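3.2 Collection of Demonstrations with the Hand-Held Gripper 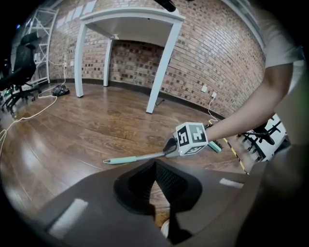
All demonstrations in the Skergate set were gathered by people and without a robot arm. The operator holds a gripper in the hand, performs the task in the usual way, and the camera on the gripper records the work from close to the fingers. We chose this way of working after a first trial in June, in which we used teleoperation of an arm. In that trial one demonstration took too long, and the operators made many small stops which later appeared also in the learned behavior.

The lens of the camera is a fisheye lens. Its wide view is necessary for two reasons. First, the policy receives only this view, so it should contain the object, the contact, and enough of the room to understand where the gripper is. Second, the position of the camera is computed from visual features in the surroundings. A brick wall and furniture with clear edges give many stable features. A glossy floor is more difficult, as the reflections move together with the camera and can be taken for real points. We therefore removed features in the lower part of the view when they did not agree with the motion estimated from the walls. The body of the gripper itself, which always occupies the bottom of the view, was covered by a fixed mask during this computation, but it was kept visible for the policy.

Figure 3. View from the hand-held gripper during collection. A cube with square fiducial markers is mounted on the long-handled reacher tool, near the hand that holds it.

The markers serve for the relative pose between the hand-held gripper and the reacher tool. Each face of the cube carries a different pattern, and the size of the pattern is known. When at least one face is detected, the pose of the cube can be found from its corners. When several faces are detected, we solve for all the corners together, and this gave a much more steady rotation. A flat marker board was also tried in the beginning. It was lost each time the tool was turned sideways, and we left this solution.

Detection of the markers is done after removing the lens distortion in a small window around the cube. We don't correct the full image. Near the border the correction stretches the image very strongly, and the straight edges of furniture are not useful for this step. If the cube is not detected for a short time, the missing poses are filled by interpolation. If the gap is longer, the demonstration is divided at this place, and each part is kept only when it contains one complete reach.

Collection was made in three rooms of the Viltthorpe building. The rooms were left as they are in daily use, with chairs, bags and cables in their places, and we did not ask the operators to clean the background. In our opinion this is important. A policy which was trained only in front of an empty wall can learn to depend on that wall. Between demonstrations the operators were asked to change their standing position and the starting height of the tool. No instruction was given about speed, except that the motion should be continuous.

In total we kept 300 demonstrations for training. Each one was reviewed by two persons, who marked the start and the end of the reach and rejected the recording if the hand of the operator covered the cube for most of the time. This last problem was the most frequent cause of rejection. It appeared mostly when the tool was held low over the floor and the forearm came in from the side of the view. We later moved the cube a small distance along the tool, and the number of rejected recordings became lower, but we did not repeat the earlier ones.

The labels were stored in the Ridell format, where every image has one time stamp, one camera pose and one tool pose. The opening of the gripper is stored separately at its own rate and is matched to the nearest image during loading. For the Leblanc baseline, described in Section 4, the tool pose was removed and all other inputs remained the same.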